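News > Engineering > Interviews

News | Research | People | Events | Contact

Simulation lead explains suspension of kitchen manipulation trials

The Vundham laboratory suspended its kitchen manipulation trials in November after a fault in the control software caused a robot arm to press on an appliance with far more force than the task allowed. The head of simulation at the laboratory, who asked to be identified only by job title, discussed the incident and the work that has followed.

The fault came to light on a Wednesday afternoon, during a physical test of a policy trained by the Vundham team with its partner, Ninetti. The arm had been instructed to lower the door of a toaster oven. It made contact with the top of the casing instead and continued to push.

"The arm should have registered contact and withdrawn," the simulation lead said. "It went on pressing for 3 seconds, until the operator used the emergency stop. The limit for that task is 50 newtons and the log shows 234."

No one was injured. The casing was bent and one finger of the gripper had to be replaced. Under the laboratory's rules any force above the task limit is treated as a safety matter, and all physical trials were halted the same evening.

The review found that the contact threshold had been set to 400 newtons in a configuration file supplied with Zalport, the control package used at both sites. The value was intended for a heavier arm. It had been carried over during an update in the autumn and had passed two internal checks.

"Both checks confirmed that a threshold was present," the simulation lead said. "Neither asked whether it was the right one for the arm on the bench. I signed off the second check myself, and that is recorded in the report."

A further difficulty was that the simulator had given no warning. Contact between the fingertips and flat surfaces had been modelled as softer than it is in practice – a setting chosen to keep long training runs stable – and the forces reported were therefore too low.

The team has since returned to simulation, working through the approach to the oven with corrected contact settings.

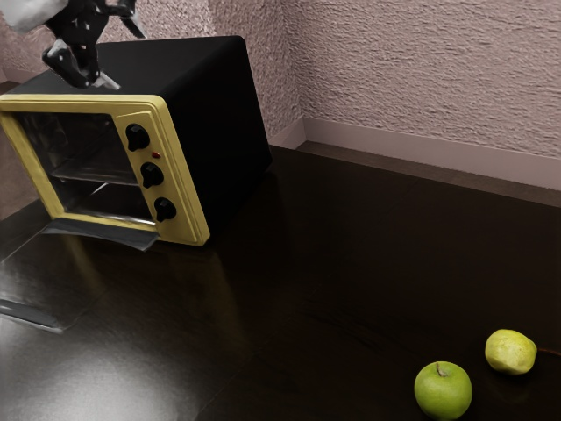

"We are looking mainly at what the fingers do near the top of the casing," the simulation lead said. "A light touch there is acceptable. A sustained push is not, and the run must now end as soon as one is recorded."

Değirmenci, the firm appointed to carry out an independent assessment, has asked for the force limit to be held in the arm's own controller, where a software update cannot alter it. The laboratory has accepted the recommendation. Physical trials will remain suspended until the change has been tested at both sites.

Asked whether the work could have resumed sooner, the simulation lead said there had been some pressure to do so. "Our partners have a timetable and so do we. I would still prefer to explain a delay."

Related items

Vundham and Ninetti extend joint research agreement
Revised guidance on emergency stops in shared laboratories
Zalport users asked to check configuration files
Değirmenci appointed to assess robot trials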